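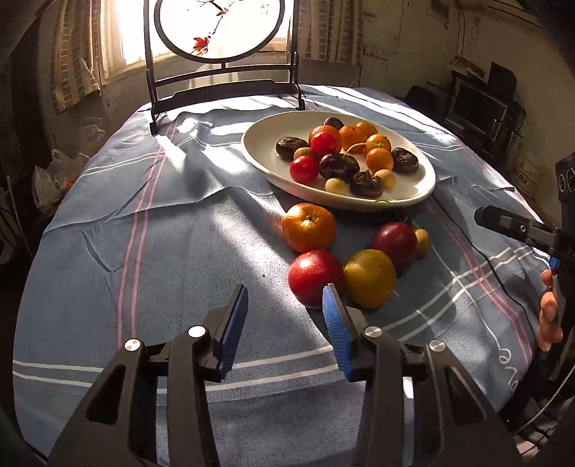 Fruit plate and loose fruit on the plaid cloth.

k_iyamu
2018-08-05
Do the mandarin and apple stay off the plate? Mine is 27 cm long and overloads fast.

fesance40
Yes. Small items on the plate, large ones on the cloth.

aeshun
Disagree. I'd take the plums off the table. They bruise and stain cotton.

fesance40
Only if overripe. Wash at 40.

k_iyamu
Are the dark ones chestnuts?

aeshun
They look like it. Wrinkled shells mean old stock, in my experience.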